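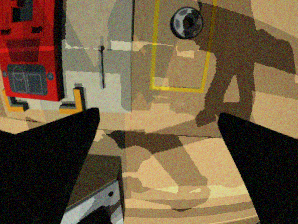

Okay, chores. Last time I asked you whether a machine could do the dishes at your place, and most of you said "pretty soon," and a couple of you said "isn't that what a dishwasher is?" Fair! But the dishwasher has the easy half of the job. Somebody still has to get the plates in and out, and that's where I want to spend today. Start with the hand. Most of the robots we'll talk about have two stiff black fingers and that's the whole hand, so everything they pick up has to be pinched. Look at how much of the view those fingers take up when you're looking out past them, and then look at the big brown shadow lying across the tabletop. You and I ignore shadows without trying. A program that learned to see from examples has to learn that a dark shape on the table isn't a thing to grab or steer around, and it doesn't always learn it.

Write this one down, it comes back in the homework: reach, grip, move, let go. Every chore on our list is made of those four. Letting go is the one students forget (I forgot it too, the first year I taught this, and had to add it in the margin).

Now the scores. Taner Kırmızıgül ran the towel and block trials for our section in February, using the Drivine simulator, and he kept beautiful records, so thank you, Taner. He did 3,202 tries in simulation across all the tasks. For the block task alone he pulled out 201 to go through by hand, and what he saw over and over was a good grip followed by a bad release. The block gets where it's going and then tips. If you only score the grip, the robot looks great. Please don't only score the grip.

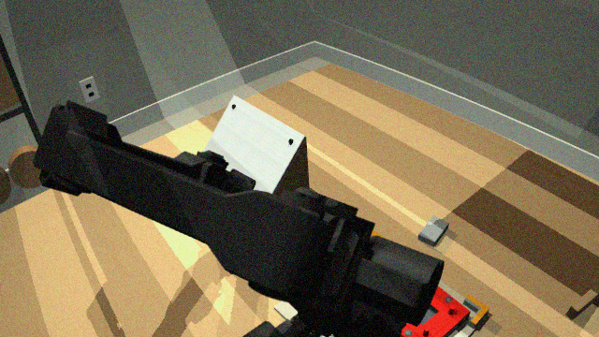
Simulation render, course files, Unit 2

Floors next! A bench in a shop is set up for the job. A room at home has doors, outlets, baseboards, sun coming across the planks in stripes, and small parts lying wherever they were left. That little gray block on the floor would be no trouble for a toddler. For the arm it means working out where the block sits, coming in at a decent angle, and keeping its own elbow out of the white panel's way.

So, can they do chores yet? My answer for this term is some of them, slowly, in a room that stays put. Sorting parts into trays, yes. Folding a fitted sheet, no (I can't either).

For next class: read the Brestico packet up to the part on grippers, pick one chore you did this week, and split it into the four steps. 200 words is plenty. Circle the step you think a robot would mess up and tell me why you picked it.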